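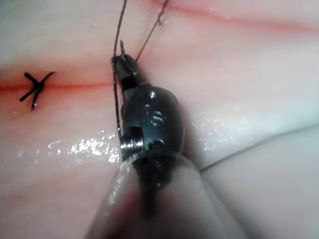 Needle driver slipping on the suturing cell, new cable or new jaws?

mescobar
July 26, 2018
Suturing cell at Griltstead, practice pads only. The driver lets the needle roll when it pushes through the pad. First knot of the day ties fine, then it goes off. It's done some 600 throws since January. Robles support says replace the whole wrist. I'm not convinced, that's their answer to everything.

flemadow_bench
What's the cable tension? No point talking about jaws until you've checked that.

mescobar
Within spec at both ends of travel. Checked it cold and again after an hour.

B. Villalobos
Then clean it. Those pads are wet and the muck gets into the jaw faces and around the pivot pin. We strip ours every 200 throws at Pleltcombe: soft brush, distilled water, dry it properly, one drop of light oil on the pin. Haven't bought a wrist in 2 years.

flemadow_bench
Oil that close to the jaws? No wonder people's needles roll. I'd run the pin dry.

B. Villalobos
One drop, wiped off. Ran ours dry once and it squealed like a gate.

tinroof
Has anyone looked at where it's holding the needle? Too near the tip and it'll roll on a brand new wrist. Doubt cleaning fixes that.

mescobar
Fair point, I haven't touched the grasp offset since the camera was moved. Will clean first, leave the oil out, then redo the offset. One at a time or I won't know which did it.

flemadow_bench
Do the offset first. My money's on that.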